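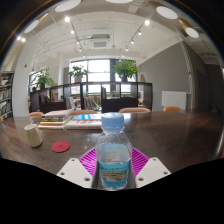
I'd been promised robots, so I was a bit thrown when Suryani Raju met me at the door of the Ornholm open day and handed me a gripper. No robot on the end of it, just me! You hold the thing, you pick stuff up, and the camera on it records how you did it, so that an arm can have a go later on.

My first job was a bottle of water, which sounds easy until you try it with two fingers instead of five. I came in too fast and Suryani told me to slow down — "pretend it's somebody's best vase" — and after that I got rather competitive. Haziq Tarigan, who'd come over from Clollham on the early train, managed 30 goes before lunch and wouldn't let me forget it.

The team wants 3,000 recordings by January, all of everyday things: cups, books, bottles, whatever people leave lying on tables. Jayson Tagle checks every one and bins the wobbly ones (he binned 2 of mine, the rotter). I asked him what makes a good one and he said boring. If he nearly nods off watching it, it stays in.

I did get to see an arm in the end, next door, with a small crowd round it. It was much slower than me and a lot more patient. My wrist ached all the way home.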